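# Un año con el Kuro, el teléfono que se deja abrir
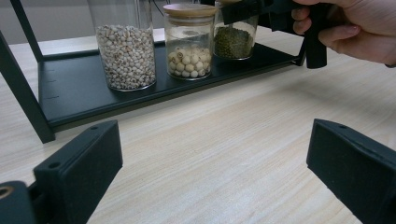
Tres tarros de vidrio transparente sobre la bandeja negra de un soporte metálico.

Cuando la pequeña firma Flekside presentó el Kuro, en octubre, pocos en el sector prestaron atención. El aparato costaba 303 euros, llegaba en un solo color y no prometía la mejor cámara de su precio. Prometía otra cosa: que el dueño pudiera cambiar la batería en casa, con un destornillador común.

Manuela Bortolotti, jefa de diseño, me recibió en la oficina de la empresa y desmontó uno mientras hablábamos. La tapa trasera sale con cuatro tornillos. Debajo está la batería, de 4000 mAh, sujeta por una lengüeta y sin pegamento. «Tuvimos que aceptar un teléfono más grueso», me dijo. «Al principio me dolía mirarlo, ahora ya no».

El peso también ha subido: son 195 gramos, y en el bolsillo de una camisa se notan. La pantalla es correcta, aunque bajo el sol me habría gustado un poco más de brillo. En el uso diario el sistema responde bien, salvo la cámara, que tarda en abrirse – un defecto que, según la marca, se corregirá con la próxima actualización.

Las piezas se venden en la tienda de Wegener, el distribuidor, que tiene 118 referencias en su catálogo, desde el conector de carga hasta los botones del volumen. Pedí un altavoz para probar el servicio. Llegó en seis días, con una hoja de instrucciones bastante clara y un tornillo de repuesto.

Jui-lin Fu, que dirige el taller de reparación Travotwood, es menos entusiasta. Le gusta el interior del Kuro, pero teme que las piezas desaparezcan cuando salga el modelo siguiente. «Ya lo he visto con otras marcas», comenta. Bortolotti responde que el compromiso es de siete años y que figura por escrito en la garantía.

La segunda versión está ya en pruebas. Tendrá la misma batería y la misma tapa, de manera que los repuestos de hoy servirán también para ella.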